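Cube 2047

In the year when the bridge at Ruto was built I worked in the laboratory of Vellov, in a low building between the gravel heaps and the railway. My work was to break cubes. Every lorry that went to the bridge was written in a book, and from certain lorries a man on the site filled steel moulds with concrete, and the next day he took out the cubes and a van brought them to us. We put them in the water tank, and when their day came I took them out, wiped them, weighed them and put them in the press.

I had been in the country for two years then. I had studied chemistry at home, but my diploma was still with an office which was examining it, and the laboratory did not ask for a diploma. They asked if I could lift a cube from the tank with one hand. I could lift it with two hands, and they said that this would be enough.

The chief of the laboratory was a woman near to her pension. She had a grey coat with a burn on the sleeve and she spoke slowly to me, which I first took for politeness and later understood was her normal way, because she spoke to the press in the same manner. She taught me to look at the broken pieces. A good cube breaks on four sides and leaves two pyramids standing point to point, like an hourglass. If only one side falls off, the cube was not flat, or it stood badly in the machine, and the number which the machine gives you is a number about your carelessness.

"First look, then write," she said. "The paper believes everything."

Cube 2047 came in the second week of October. It had nothing special. It came from the third pier on the river side, with two others from the same lorry, and it was painted with its number in blue, in the handwriting of the site man, who made his sevens with a line through them as we do at home. I liked him for this, although I had never met him. It lay in the tank four weeks and I forgot it.

On the day of the test there was frost on the gravel and the press was slow to warm. The first cube of the three went as it should. The second also. Then I put in 2047, and the needle climbed to a place where I was still thinking of my lunch, and the cube opened with a soft noise. There was no crack like a shot, which is what you hear with strong concrete. It was more like somebody sitting down in an old chair.

I stood with my hand on the handle. Then I opened the little door and took out the pieces. They had made the hourglass perfectly.

I wrote the number with pencil. I went to find the chief, but she was at the dentist, and so I put all the pieces on a tray and covered the tray with a wet cloth. I do not know why wet. Perhaps I thought it should not dry before she had seen it.

In the afternoon the production manager came. He came every Friday for the week's results, which he carried over the yard himself in a plastic folder. He was a friendly man, always a little out of breath, and he had once driven me to the hospital when a mould fell on my foot. He read the page and stopped at my pencil.

"This is an error," he said.

I said that the cube was flat and the press was checked in September.

"Its two sisters are good."

I said yes, they were good.

"So what is more probable? That one lorry carries two kinds of concrete, or that a man on a cold pier did not tamp his third mould because he wanted to go home?"

This was a reasonable question. I had thought of it also. When the mould is badly filled there are holes in the cube, like in bread, and the weight is low. I had weighed it. I turned the book around so that he could see the weight, and he looked at it for a time. It was the same as the weight of the sisters, almost to the gram.

He took off his glasses. He explained to me, without any anger, how things stood. The cement for the bridge came from Vávra, and with Vávra there had already been letters. If the result went out like this, the client would stop the pier, and if the pier stopped, the steel men would go to another job, and they would not come back before spring. In winter Vellov had no other large contract. He told me how many people this was. I could count them myself; I ate with them.

"You can write that the cube was damaged in transport," he said. "It happens. You are allowed to exclude a damaged cube. It is in the standard."

"It was not damaged."

"You did not see it in the van."

Then he gave me back the book, and he said that I should think until Monday, and he asked how was my foot.

I thought until Monday. I have to say that I did not think nobly. I thought about the office with my diploma, and that the paper for staying in the country had the stamp of Vellov on it. I thought about a bridge, and how much stronger a pier is made than it needs to be. The engineers know that cubes are sometimes weak. They put this into their calculations like a housewife who puts in one more potato. One cube does not throw down a bridge. I said this sentence to myself in both my languages and it was correct in both.

On Sunday I took the bus to Ruto. I had never been there. For me the bridge was a column in a book. It was raining and the bus put me out at a petrol station, and I walked down to the river on a road which was covered with clay from the wheels. The gate was closed, but from the bank one could see everything. The piers stood in a row, and the third one was the same as its neighbours, except that it was still wrapped on one side in plastic sheet, and the plastic was knocking in the wind. Two boys were fishing under it. They had put their bicycles against the concrete.

I stayed until my shoes were wet through. What I had expected I cannot say. You see nothing from outside. A wall that will stand for a hundred years and a wall that will not have the same colour.

When I was going back, a man came out from the site hut with a bucket and called to me if I was lost. I said that I was from the laboratory. He came to the fence and looked at me, and then he showed me his hand, which had blue paint on the thumb.

We talked with the fence between us. I asked him if he remembered the lorry, and he did, because he was a person who remembered lorries. It had waited. There was trouble with the pump, and the driver stood a long time in the lane with the drum turning. When the pump worked again, the first part went out well. The sisters were from that part. Then the concrete became stiff and the driver took the hose and gave it water.

"How much?" I asked.

"He did not measure," said the man. "I told him no. He said that the pump would block again and then we would all sleep here. So afterwards I filled the third mould. I thought somebody should have it."

I asked if he had written it down. He said that he had written it on the cube.

I did not understand him, and he became impatient. A small line, he said, under the number. He had always done it so, at his old firm, for a cube that needs attention. At his old firm everyone had known what it meant.

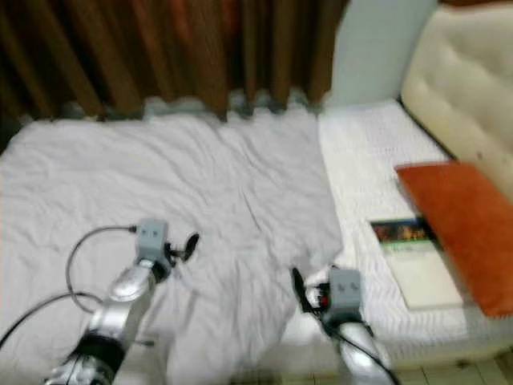
On Monday I was in the laboratory before it was light. The tray was where I had left it, and the cloth had dried stiff at the corners. I took the pieces and laid them together on the bench like a broken plate, until the painted side was complete. Under the number there was a blue line, as long as a match. I had held that cube in my hands twice, and wiped it, and I had taken the line for a drop that ran.

The chief came at her usual hour with one cheek still swollen. I told her everything, also the part about the potato. She did not say whether I had done well or badly. She put on her glasses and looked at the hourglass, then at the line, then at the page where the pencil was. The second thing she did was to ask for the weight. After this she took the pen from her coat and gave it to me, and I wrote over the pencil.

In the space for remarks I wrote what the man had told me about the water. It took me a long time, because I wanted the grammar to be right. The chief read it and changed one preposition.

The production manager came across the yard himself. I think he had seen the light. He read it standing, in his coat, and he sat down on the stool beside the tank. The first thing he said was that then it was not Vávra. He said this two times. He had already written half of a letter to them, quite a sharp one, and it would have gone out on that morning.

The pier was stopped. They came with a drill and took out cores, long grey candles which were brought to us in wooden boxes, and I cut the ends and broke them, one after another, for 6 days. Most were good. In the upper part, on the river side, there was a region as high as a table where they were not good, and this had to be cut out and filled again. The steel men went away, as he had said. In January a number of people in the yard were sent home on half pay, and for some weeks there were tables in the canteen where I preferred not to sit. The driver left before anyone spoke to him. I heard that he went to Tresturard, where they make paving slabs.

The man with the blue thumb sent his cubes as before. In the spring I asked the van driver to take him a sheet of paper, on which I had drawn a table with a column for remarks, 12 lines to a page. It came back filled in completely. In the column for remarks he had put, in each line, either nothing or a small stroke. So I bought a blue pencil, and next to every stroke I wrote a question, and sent the sheet back with the empty moulds.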